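Food Storage and Portioning, Session 2: Lids, Latches and Leftovers
Course notes, Comdale Adult Kitchen Skills
Notes by Mieke Meijer

Okay, so last session ran over (my fault, I got going on dried beans) and we never reached containers. I'm putting the whole lot in here so you can read it before you come, and then we can spend our time with our hands on things.

Before you come: bring one container from home that you use all the time and one you can't stand. The ones you can't stand are more useful to me! Put a bit of tape with your name on the bottom, please. We finished the May class with a pile of orphan lids and I still have most of them.

What a lid has to do

Keep air out, keep liquid in, and come off again when you want it to. Most lids are good at one or two of those. The press-on kind (the sort you burp in the middle) comes off easily but I wouldn't turn it upside down in a bag with soup in it. Screw lids are great for liquids and a pain for anything wide. Latch lids, or clip lids if you grew up calling them that, hold themselves down at the edges, and they're what I reach for on a weekday.

One thing about latch lids: the clips do the holding, and the seal does the sealing. If there's a rubbery ring in the groove under the lid and it's twisted or greasy, you can snap the clips as hard as you like and it will still leak. Run a finger along it before you close up.

Closing one, the way we'll practice it

Wipe the rim first. A grain of rice is enough to hold the lid up. Set the lid on flat, press the middle with your palm, then do one clip and the one opposite. With four-clip boxes I go across, then across again — same idea as tightening the nuts on a wheel. If the last clip fights you, don't force it. Take the lid off, turn it and start over.

Opening is the reverse, except keep your other hand flat on the lid. Reinhold Brinkmann, who has the class after ours, opened a tub of beet salad without doing that and I will say no more about the tablecloth.

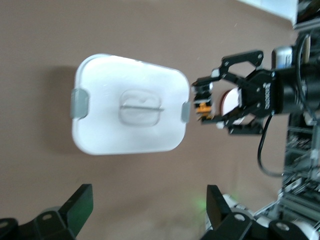 Do I have to take the clips off to wash the box? Leave them on if they don't pop off easily, and go around the hinges with an old soft toothbrush.

Filling and labeling

Leave a finger's width at the top for anything going in the freezer. Cool it in something shallow first, and get it into the fridge within 2 hours of cooking. Write what it is and the date on tape, on the side of the box — tape on the lid is no help once the lids get swapped, and they will get swapped.

For home practice, weigh out 100 grams of dry rice, cook it, and see which of your boxes it fits in. Write down the box and how full it got. I want to hear the bad guesses too.

There are 8 places at the long table, so if you're bringing a friend, tell me first. Next up is jars, and please save me your clean ones with the labels soaked off.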